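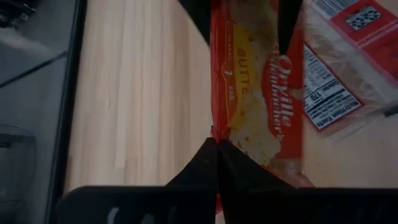

Tondonley Software Group
Posted by Dardo Henríquez, planning and control · March

1/6 Our group is pleased to report on release 2 of Zirkik, the planner that coordinates two arms over a shared table. The present work concerns packaged snacks.

2/6 Film packaging is difficult for depth perception. Reflections leave holes in the point cloud, and a crinkled bag changes outline once gripped. Release 2 plans each grasp from the wrist view as well as the overhead one.

3/6 Overlapping wrappers are the harder case. The planner must choose which packet to approach, and which arm must wait. Each arm reserves a volume above the table before it moves.

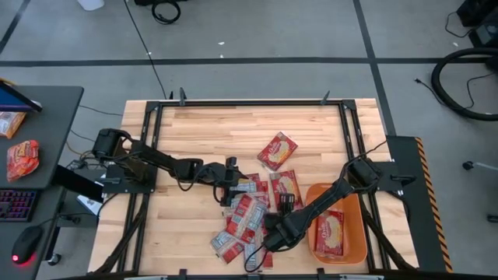
4/6 Changes to the scheduler
Reservations are now released at the wrist, link by link. Replanning takes up to 96 milliseconds on our bench computer. The regression suite holds 3,714 recorded grasps, of which 530 involve clear film.

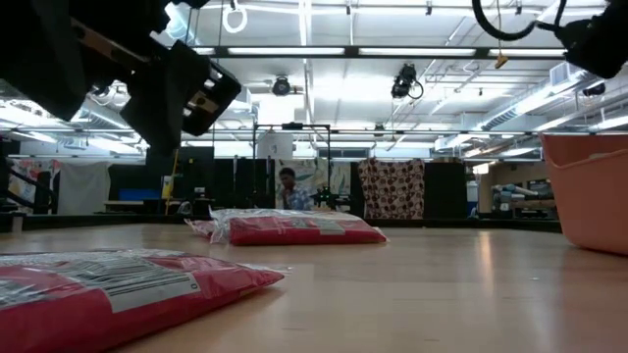
Open gripper above the table, with two red packages and the bin at the side.

5/6 Sandro Lo Presti maintains the log viewer, Plidby, which replays all camera streams against the planned path. Timestamps are now checked on loading.

6/6 Known issue: the bin rim is sometimes merged with the table plane. A correction is under review. Reports should be sent to the Zirkik tracker with the Plidby log attached.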